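Trindora support tracker
Project: Petchrat block stacking
Ticket: Policy closes early on the second cube
Status: Open, waiting on new recordings
Priority: Normal

Summary

The stacking policy trained on the February set picks up the first cube without trouble and often misses the second. It shuts the fingers while they are still too high, then carries on as if it had hold of the block. Offline replay of the recorded joint positions looks fine. The fault only shows when the policy is running on its own.

Steps so far

1. Re-ran calibration on the arm. No change.
2. Swapped the gripper servo for a spare. No change.
3. Checked camera timestamps against the joint log. One stream was lagging by 4 frames. Fixed in the Pomitz recorder and retrained. Slightly better, still misses.
4. Started going through the training episodes by hand, beginning with those that have a green-topped cube in them.

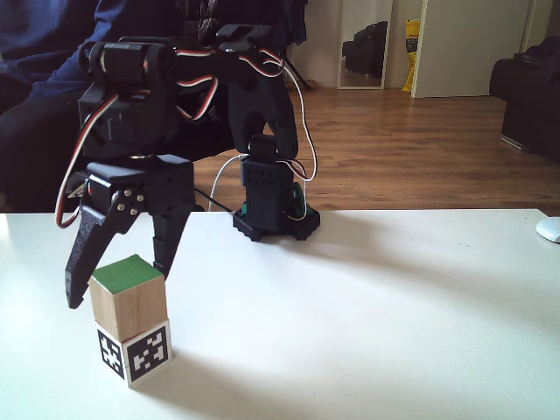 Posted by: Trindau bench team
Role: Data collection and labelling

We have been through 300 of the 1,000 episodes. In most of them the operator starts closing the gripper on the way down. A person can get away with this, as they correct by eye in the last moment. The policy copies the early close and leaves out the correction.

The second thing we found is that the cubes nearly always start well apart. There is very little in the set where the fingers have to go down close to another block, so the policy has had few chances to learn it.

Suggested change to the recording rules:

- Come down with the fingers open and stop before closing.
- Start at least half of the episodes with the cubes near each other.
- Swap the colours over between episodes.
- If a grasp fails, keep recording and try again. Tag it "retry". Do not delete it.

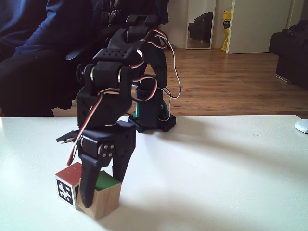
Gripper over the red-topped cube, green-topped cube next to it.

Update, 16:20

Recorded a trial batch of 20 episodes under the new rules. Two were thrown out for dropped frames, the rest are uploaded under petchrat/close-start. Please do not merge them into the main set yet. The episode length field is wrong for anything tagged "retry" and the loader will cut those short.

Also, the overhead light was switched on partway through the batch. Those episodes have a note in the comments field.
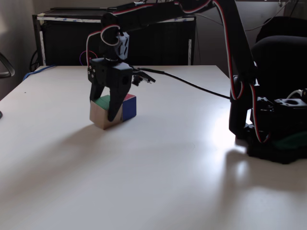 The loader fix is with the Pomitz maintainers. Once it is in, we will retrain on the trial batch plus the episodes already checked, and run the same test as before with the same start positions. The unchecked episodes stay out for now.

Still needed: someone to confirm whether the camera lag also affected the older recordings. If it did, they will have to be realigned before we use them again.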